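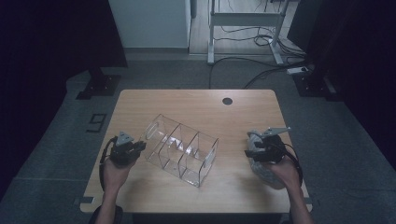 Organiser trial, second pass, May. The aim is to decide how the small stock gets divided before the Plisstead order goes in. First pass used the card trays and was abandoned after the bases bowed. The candidate now is the clear acrylic type with three compartments, open at the ends and with curved cutouts in the walls. Laid on its side on the pale table the partitions are hard to pick out against the wood grain, so labels will have to go on the outside face and be printed dark on white.

Dimensions from the Milten sheet: 110 mm deep, wall 2 mm. Checked the wall with the calipers, agrees. Depth not checked, the long rule is still with Ivars.

Load: 373 g of mixed fixings in the middle compartment, left over lunch. No visible bow in the partition. Outer compartments not loaded yet. Jurgita thinks the end compartments will be worse as the wall is only held on one side. Agreed, do those next with the same weight.

Scratching: the sample slid on the shelf liner picks up fine marks quickly. Keep each one in its plastic bag until it is placed. Bags to be kept flat in the drawer under the Rozīte boxes for returns.

Shelf fit: upper shelf takes them lengthways only. Lower shelf either way, but crossways blocks the door by a few millimetres. Lengthways on both, then.

Quantity: 39 if every bay gets one. Ivars Adomaitis wants spares on top. Not decided, depends on whether Lonum will split a carton.

To do:
End compartment load, 373 g, overnight.
Try label stock on acrylic, check it peels off clean.
Get the long rule back.
J. Uibo to ask Milten about a lid. The drawing shows one, the price list does not.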